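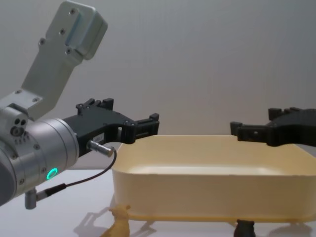

Loretta Haskin
Senior Lecturer in Local History, Kodon College

Chapter 6
Streets That Moved: Reading a Town Through Its Directories

Sooner or later every student of local history meets a house that has walked. An 1890s letter puts the family at 14 Jatoi Street, next to the feed store. A 1920s tax bill puts the same family, in what is plainly the same house, at 223 Jatoi Street, next to nothing in particular. The house has a stone cellar and has not gone anywhere. The numbers have.

The town of Riruvlow, which will keep us company for most of this chapter, renumbered its streets twice and renamed a good many of them in between. The first renumbering followed a sensible plan drawn up by the town engineer. The second followed the discovery that the east side had been using the plan upside down. Residents were given a month to repaint their doors, and a fair share of them took a decade.

For this kind of trouble the best remedy is the town directory. You have probably seen one in the back room of a library: a thick book with a cracked spine, an ad for coal on the cover, and a list of every adult the publisher could find or was willing to admit existed. Directories came out in most towns of any size, usually once a year, and they were sold to merchants who wanted to know where their customers lived and, more urgently, where their customers had gone.

A typical directory has two parts. The first lists people by last name, with a job and an address. The second, often called the street guide or reverse listing, goes down each street house by house and tells you who was in it. Beginners head straight for the first part and look up their own family. This is allowed. Once it is out of your system, turn to the second part, where the town starts to make sense as a place. You can follow a block from corner to corner, see which side had the boarding houses, and notice that the barber, the dentist and the man who pulled teeth on market days were all within shouting distance of each other.

What directories leave out

A directory is a commercial product, and it was put together by people paid by the name. The canvasser went door to door, usually in the spring, and wrote down what he was told by whoever answered. If a neighbor answered, he wrote down what the neighbor thought. Spellings wander. A "clerk" in one year is a "manager" in the next and a "clerk" again in the third, and you will have to decide for yourself whether he was demoted or had simply been out when the canvasser called.

Some people hardly appear at all. Married women were often tucked in parentheses behind their husbands and came into full view only as widows. Lodgers slipped through, since landladies did not always care to say how many they had. Whole neighborhoods could be skipped if the publisher doubted that anyone there would buy a copy. In Riruvlow, the rows of cottages below the Navia Dairy are missing from 12 editions in a row, although the dairy itself bought a full page in each of them and must have been milking with somebody's hands.

There is also the matter of time. A directory with a given year on its cover was compiled the year before, printed over the winter, and already wrong by the time the ink dried. Treat the date on the cover as a hopeful estimate. When a directory and a dated letter disagree by a year, the letter is usually the safer bet — unless it was written by someone asking for money.

How this chapter works

We begin with the renumbering of Jatoi Street and show how to build a concordance, a plain table that matches old house numbers to new ones. The trick is to find fixed points: a church, a corner saloon, a family too stubborn to leave. With around 6 of these per street you can fill in most of the rest by counting doors. We then add fire insurance maps, which show the shape of each building and will settle many arguments, and start a few new ones.

The later sections turn to renamed streets. Riruvlow had two Mill Streets until the post office lost patience, and one Church Street with no church on it, then or ever. We will look at the council minutes in which the new names were chosen, a set of documents remarkable for their length.

Before you read on

Choose one block in a town you can get to. Walk it and write down every house number on both sides, including the gaps. Then find the oldest street guide your library will let you touch and copy out the same block. Leave a wide margin between the two lists. You will be using it in the next section, mostly for question marks.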